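Home Automation & Hobby Robotics > Arms and Grippers > Build logs

Gripper keeps missing soft stuff, garage arm build

joint_three
Sat 17 April

OK so update on the arm. Recap for anyone new, this is the Movwood build, the garage one, printed joints, two finger gripper, camera up on a fixed post. Goal is dumb and simple. Pick up soft toy, put in bowl. Repeat.

Hard stuff is fine now. Blocks, no problem, I can run those all evening. Soft stuff is where it falls apart. Fingers close, motor current goes up, code thinks it has a grip, arm lifts, nothing there. Ran 200 tries over the week and the plush fruit got dropped or missed way more than I want to admit.

Things I already did:
new finger pads, softer rubber
slowed the close speed by half
recalibrated the camera, twice
swore at it

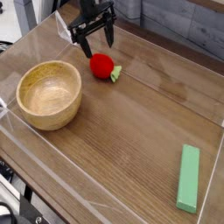
The current threshold is what I keep going back to. Set it low and it quits closing as soon as it touches fuzz. Set it high and it squashes the toy and the thing squirts out the side. There's maybe a sweet spot but it moves depending on which toy. Anybody solved this without a force sensor? Would like to not spend more money this month.

Running the Ferent driver board, stock firmware.

----------

oldbeltdrive

Stop using current. Seriously. On a cheap gearbox the friction is all over the place, you're measuring the gearbox not the toy. Close to a position and check after the lift if the fingers went all the way shut. If they did, you missed. Try again.

----------

joint_three

Tried position. Different toys are different widths so I'd need a table of widths for everything. Kind of defeats the point

----------

oldbeltdrive

No you don't. Command it fully closed with the torque capped, then read where it stopped. Stopped early = something's in there. No table.

----------

pcb_soup

^ disagree, torque cap on the Ferent board IS a current limit. Same number with a nicer name. You'll be right back where he is.

And plush compresses so much that "stopped early" can be like 3 mm from fully shut. Backlash on printed fingers is probably that much already.

----------

oldbeltdrive

Then fix the backlash.

----------

pcb_soup

lol ok

----------

stepperfever

What angle are you coming in at? With plush I always go across the narrow side. Anything with leaves or a stem or floppy bits, stay off those, fingers grab the flap and the body swings and it's gone. Rotate the wrist first so you're on the body.

Also go lower. Everybody stops too high. You want the tips almost on the table, below the fattest part of the toy. If you pinch above the middle it squeezes out downward every time.

----------

joint_three

Hm. Straight down, no wrist rotation at all right now. And yeah I have it stopping 11 mm off the table, I cracked a finger back in September driving it into the wood and got scared

----------

stepperfever

There's your problem. 11 is way too high for small plush. Put something under the fingers that gives, a thin foam tip, and go down to 3.

----------

fourie_fan

Wouldnt bother with foam, it tears. Use the Fourie fin style fingers, the bendy ones, files are free. They wrap around whatever. I printed mine in TPU and stopped thinking about thresholds. Took 31 hours on my slow printer for the full set incl. two bad ones, but worth it

----------

pcb_soup

Fin fingers are great for round things and awful for blocks, they twist. He said blocks work now. I wouldn't trade.

----------

fourie_fan

Mine do blocks fine?

----------

pcb_soup

Long ones? Picked up off center? Mine rotate as soon as the arm moves.

----------

fourie_fan

ok long ones, a bit. I slow down for those

----------

joint_three

Gonna try in this order. Wrist rotation, then lower height, then fingers if I have to. Don't want to change everything at once or I won't know what did it.

Side question, anybody else have clear acrylic around the work area? I get bright streaks off the top edges and I think the camera sometimes takes one for part of an object. Had the arm go for a patch of bare table last night.

----------

storkau_shed

Yes! Same thing here. Matte tape along the top edge, done in ten minutes. Also move your lamp so it's not hitting the panel straight on. I took my panels off completly for a while but then the toys ended up on the floor.

----------

oldbeltdrive

Mask it in software. Anything outside the table polygon gets ignored. Tape is a band aid.

----------

storkau_shed

Mask doesn't help with a reflection that lands on the table tho

----------

joint_three

Yeah some of it's right across the wood. Doing tape AND mask.

----------

joint_three

Quick one before bed. Wrist rotation in, height down to 5, too chicken for 3. Short run only but way fewer empty lifts. Haven't touched the threshold. Will do a proper long run when I get time and post the log.

----------

stepperfever

Go to 3, coward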